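Best table colour for big jigsaws?
December, by Paraschiva Enache
Print this page | E-mail this page

I've caught the jigsaw bug in a big way and I need some advice from people who have been at it longer than me. My sister gave me a harbour puzzle last winter and I have done hardly anything else with my evenings. Up to now I've been working on the dining table, but we need that for meals, so I'm setting up a proper puzzle corner in the back room at Lostudell.

The room has one small window and a ceiling light that makes everything look like weak tea. I have space for a table up to 80 cm deep. Does the colour of the top matter? I've seen people swear by dark green felt and others who only use white. My next one is a 1,540 piece map of the coast with an awful lot of pale blue sea, and I'd like to get the corner sorted before I open the box. Also, do you sort everything first or just dive in?

Paraschiva

Reply from Shevchuk

Green felt. Used it for years. Pieces don't slide and it's easy on the eyes. Hoover it now and then or you will be picking fluff out of the joins. I never sort, I just do the edges.

Reply from Justow

Oh, what a lovely thing to be planning! A puzzle corner changed my life (my husband would say it took it over) and I could talk about this all day.

Colour does matter, and I've come down firmly on the side of plain white. I had a dark wood table first and I thought it looked very smart, but with a poor light the dark pieces simply vanished. I lost a bit of chimney for a fortnight and it was in front of me the whole time. With a white top the light bounces back up at you, and the shape of each piece stands out, which for me is what you want when you get to sea or sky and the picture is no help at all.
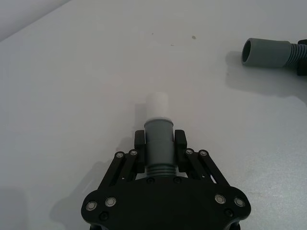 A plain white tabletop, the kind I mean.

The one catch is snow. If you like winter scenes then a white top will have you rubbing your eyes, so keep a big sheet of grey card handy and slip it underneath when you need it. Pale blue should be fine — I did a whole Greek island on mine and loved every minute, even the sky. Do watch for glare though. If the top is shiny, move your lamp to the side so you're not looking at the bulb.

As for sorting, yes, yes, yes! I do edges first, then I go by shape for anything that is all one colour. Pieces with 4 knobs go in one tray and pieces with three in the next, and so on. I use old baking trays with a tea towel in the bottom. It takes a whole evening and I put the radio on and enjoy it as much as the puzzle itself. With a map, put anything with lettering on it in a tray by itself, place names are such a gift.

And get a decent chair. I can't say that strongly enough. Have a wonderful time with your coast!

Reply from Fonden

Agree with the above on white, though I'd spend the money on a daylight lamp before a table. Our club has both kinds of top and people squabble over whichever is nearer the window. Measure the finished size on the box too, 80 cm may be tight for a map if you want your trays alongside.

Print this page | E-mail this page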